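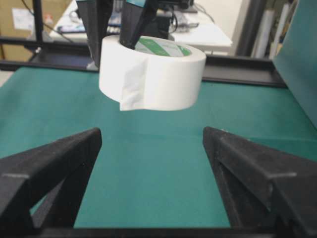
White tape, with green and white stripes inside the core.

She was born upstairs from a dry goods store in Bustos, the youngest in a house so full that she slept in a dresser drawer until she was 2, or so her sisters always told her. When I sat down with her at the kitchen table, she had the coffee poured and the family papers spread out before I could find my pencil.

"Now, you want to know about the store," she said. "Everybody wants the store. But you have to start with my grandmother, because she signed for it."

What her grandmother signed for was $815 of borrowed money, a great deal in those days, and it took the family 30 years of thread, overalls and lamp oil to feel easy again.

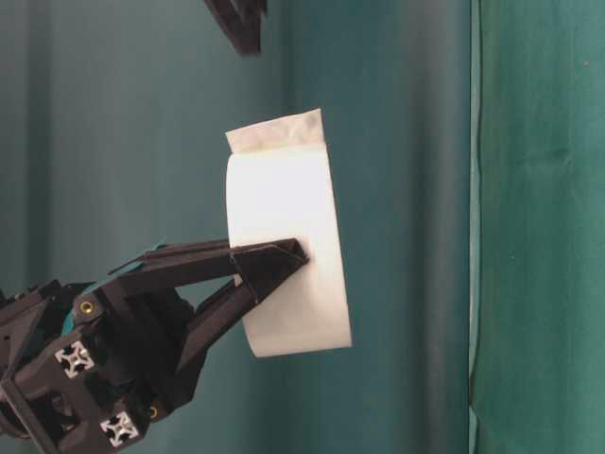

A curved white piece against the teal.

"We all worked," she told me. "I measured ribbon. I was terrible at it, I gave too much, and the ladies from Fletari would wait in line just to have me cut theirs – oh, my father was fit to be tied!"

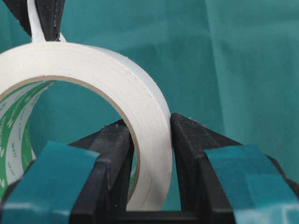 The roll on its edge, many layers thick.

Every January the cousins came by train, and the long counter was cleared for supper. She remembers the smell of oranges, and an uncle who sang in the old language after the dishes were done. She still knows two of the songs, though she would only hum them for me.
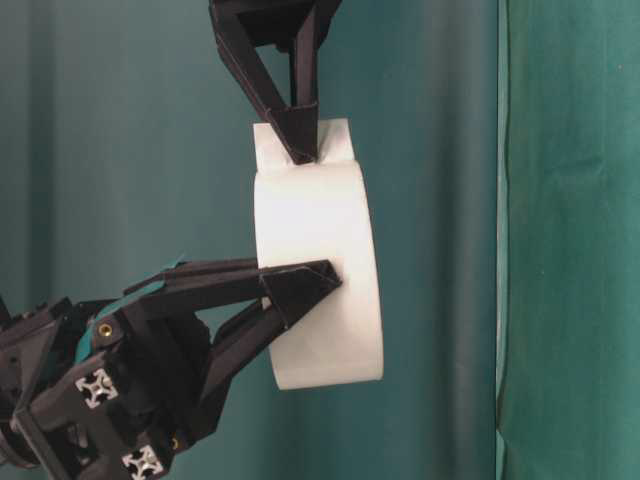

Written for the Bustos Family History Pages, 14/09/2025

The store closed when the road moved over to Brilora, and the brothers and sisters scattered. She stayed. I asked if she had ever been sorry about that, and she took her time, buttering a roll for me that I hadn't asked for.

"I was sorry one winter," she said. "Then my sister came home and we painted the kitchen."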